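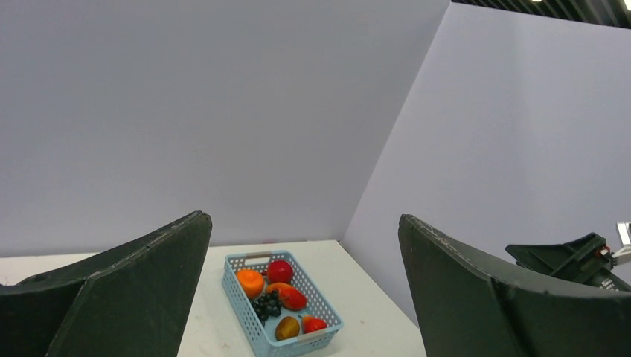

Several customers have written to ask whether fruit keeps better in a basket with holes or in a plain bowl, and one of them added that her grapes always went soft first, whatever she kept them in. That question and the others we get most often are answered on this page.

Fruit Baskets and Fruit Storage: Frequently Asked Questions

By the Ridthorpe Housewares help desk
July 2021

Search help topics
Enter keyword
Go

Does a basket with holes really help?

Yes, to a point. Fruit gives off moisture as it sits, and in a solid bowl that moisture stays at the bottom. Perforated sides let air move through the pile. A basket will not save fruit that is already bruised or split, so check it before you put it in.

Can I keep different kinds of fruit in one basket?

You can, if you plan to eat them within 2 or 3 days. A light blue basket with an orange, a mango-shaped fruit and a bunch of purple grapes in it looks good on a white table, and for a short time they will all get along. For longer storage, split them up. Apples and ripe mangoes give off ethylene gas, which speeds up ripening in some of the fruit around them.

Should grapes be in the basket at all?

Only the ones you will eat that day. Grapes last much longer in the refrigerator, unwashed, in a bag with a few holes in it. If you put them out, lay them on top or along one side. They crush easily under anything heavy.

Where should mangoes go?

Leave a hard mango on the counter until it gives slightly when you press it. Then eat it or move it to the refrigerator. Color is not a good guide – some kinds stay partly green when ripe, and others turn red long before they are ready.

How full can I pack the basket?

One layer is best. Fruit can touch, but it should not be wedged in. The Budum basket will hold a second layer of oranges or apples, but turn the pile over every few days and look at the ones on the bottom.

Should I wash fruit before it goes in?

No. Wash it when you are ready to eat it. If you have already washed it, dry it with a towel first.

How do I clean the basket?

Use warm water, dish soap and a soft brush for the holes. Juice dries hard in the corners, so soak it for ten minutes if the brush does not get it out. The Budum and Ramamov baskets can go on the top rack of the dishwasher. The Amissah has a glued label on the base and should be washed by hand.

What is the opening in the short side for?

On our baskets it is a handle. Use the ones at both ends when the basket is full. Lifting from one end puts all the weight on the rim, and we do not replace rims cracked this way.

My basket has turned yellow or picked up stains. Is it still safe?

Stains from berries and mango do not affect use. A paste of baking soda and water will lighten most of them. Throw the basket out if the plastic is cracked or has sharp edges.

Can I line it with paper?

A single sheet of paper towel is fine. Change it when it gets damp. Do not run it up the sides, where it would cover the holes.

Do you still sell the large size?

The large Ramamov is sold out and will be back in November. The small and medium sizes are in stock in light blue and white.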